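How to oil a bare wooden tabletop without buying the whole shelf

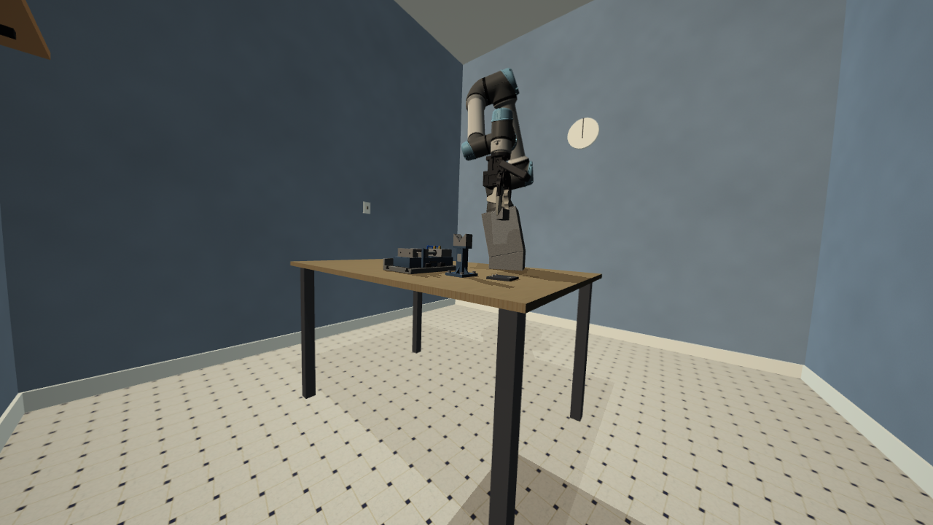

Rumlow Home Notes — Issue 51, page 4

Walk into any hardware store and you will find a wall of tins that all promise the same thing. Deep nourishment. Lasting protection. One coat. I have oiled a lot of tables and I don't believe most of it. Wood is dead and it doesn't need feeding. What it needs is something in the surface that slows down spills and hand grease, and the cheap stuff does that fairly well.

The method below suits bare timber or a top that has been oiled before. If yours has varnish or polyurethane on it, oil will sit on the surface and go gummy. Put a few drops of water in an out-of-the-way spot and leave them ten minutes. A dark mark means the wood is bare or close to it. If the water just beads there, you probably have a film finish, and you'll have to sand it off or leave it alone.

What you need

Sandpaper in 120, 180 and 240 grit
A cork or rubber sanding block
Raw tung oil, or a plain hardening oil you've used before
Cotton rags, old T-shirts are fine
A vacuum with a brush head
Gloves
A metal bucket of water

You will see blogs telling you to sand to 400, then 800, then 2,000. One reader wrote in to say he had gone to 4,000 on a kitchen table. I'm sure it felt lovely for a week. Past 240 you're polishing the wood, and on a table that gets used I have never been able to tell the difference by December.

Step 1. Clean it

Wipe the top with a cloth wrung out in warm water and a drop of dish soap, then again with clean water. Let it dry overnight. Skip the "wood prep" sprays.

Step 2. Sand with the grain

Start at 120 only if there are rings or scratches. Otherwise begin at 180. Long strokes, following the grain, same pressure from one end to the other. People lean on the stain and end up with a dip they can feel every time they put a plate down. Ease the sharp edges with two light passes, no more. Vacuum between grits.

Step 3. Raise the grain

Wipe with a barely damp rag, let it dry, and knock back the fuzz with 240. I used to think this was fussy nonsense. I was wrong about that one.

Step 4. First coat

Pour a small puddle in the middle and spread it thin with a rag. Work it in for a few minutes, wait twenty, then wipe off everything that hasn't soaked in. All of it. Nearly every sticky table I get asked about was left wet by somebody who thought more oil meant more protection.

Do the underside as well, at least once. Whether this prevents warping is argued over endlessly and I haven't seen good evidence either way — but it takes ten minutes and costs very little.

Step 5. Wait, then repeat

The tin says four hours. I give it a full day in warm weather and three in a cold house. Three coats will do for most tops. Go over it lightly with 240 between coats if it feels rough.

A warning I won't be sceptical about: oily rags can heat up and catch fire by themselves. Soak them in the bucket, then spread them flat outside until they go stiff. Never ball them up in the bin.

What about the expensive oils?

Helmi Kauppinen at Heinonen, the joinery in Ornham, lent me a $175 tin of Vultuvau hardwax oil to try against my usual. It went on nicely and the colour was a touch warmer. Coffee rings came up on both halves of the test board. She still prefers it and says I left the cup on too long, and we haven't settled the matter.

Looking after it

Wipe spills when you see them. Add a thin coat when the surface looks dull or water stops beading, whether that's six months or two years. Ignore any calendar printed on the tin.

Updated Apr 15, 2026 with a longer note on rags.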